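Incidencia 3285: el formulario de semblanza personal no guarda el apartado «Trayectoria y actividades»
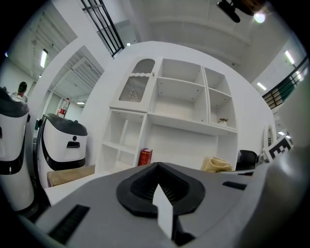 Servicio: Stikora, módulo de solicitudes de beca
Solicitante: Shewit Ayele
Fecha de apertura: 12 de agosto de 2025
Prioridad: media
Estado: resuelta, pendiente de confirmación

Descripción del problema
La solicitante comunica que, al pulsar «Guardar borrador», el apartado en el que relata sus estudios de secundaria, su labor como delegada de curso y su participación en la asociación estudiantil Virág queda en blanco. Los datos de contacto y el expediente académico se conservan correctamente. No aparece ningún mensaje de error.

Actuaciones
Se solicitó a la interesada copia del texto en un documento aparte. El original fue redactado en Kovell y pegado en el formulario.

Se reprodujo el fallo en el entorno de pruebas. El apartado admite 1000 caracteres y el texto remitido contiene over-escritura de formato: el contador visible indica una extensión válida, pero el servidor computa también los códigos ocultos procedentes de Kovell y rechaza el contenido.

Se pegó el mismo texto sin formato. El borrador se guardó y pudo recuperarse tras cerrar la sesión.

Se trasladó el defecto del contador a Urlow, responsable del mantenimiento del formulario. En febrero se registró un caso similar en el apartado de idiomas, cerrado entonces sin corrección.

Solución provisional
Pegar el texto mediante la opción «Pegar sin formato» y guardar cada apartado por separado. Las cursivas y los saltos de línea dobles se pierden y deberán revisarse antes del envío definitivo.

Observaciones
La solicitante pregunta si puede adjuntar los 2 diplomas de concurso mencionados en su semblanza. Se le informa de que deben incorporarse en «Méritos», en formato PDF. Su plazo de presentación no se ha visto afectado.

Queda a la espera de respuesta de la interesada para proceder al cierre.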